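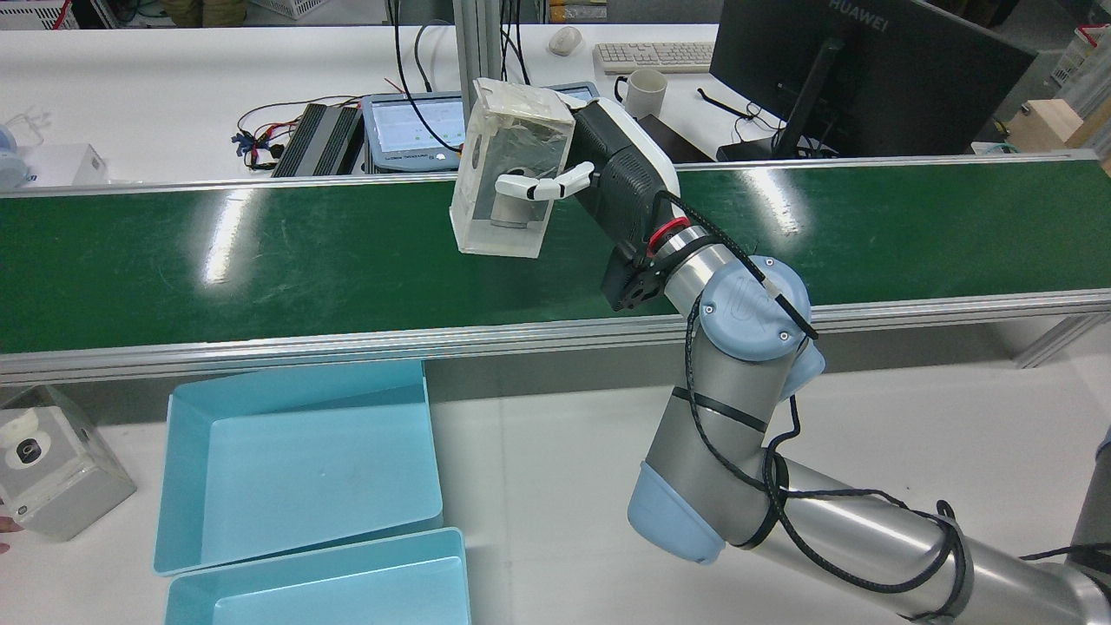
Clear box, grey cylinder inside

Trekberg
Posted December 23, 2023
Parcel to Clomville has sat at the Bisavitz depot for 7 days. Status: "nearly with you". Anyone else?

moss_ladder
56 days in March, for a teapot lid. By then I'd bought another teapot.

kettle2506
Bisavitz are fine. Mine come in two days. People put the wrong postcode and then moan.

Trekberg
Postcode is right, thanks. I've lived here long enough to learn it.

moss_ladder
Use Çetinkaya next time – dearer, but they do ring the bell.

kettle2506
They rang mine and ran off. With the parcel.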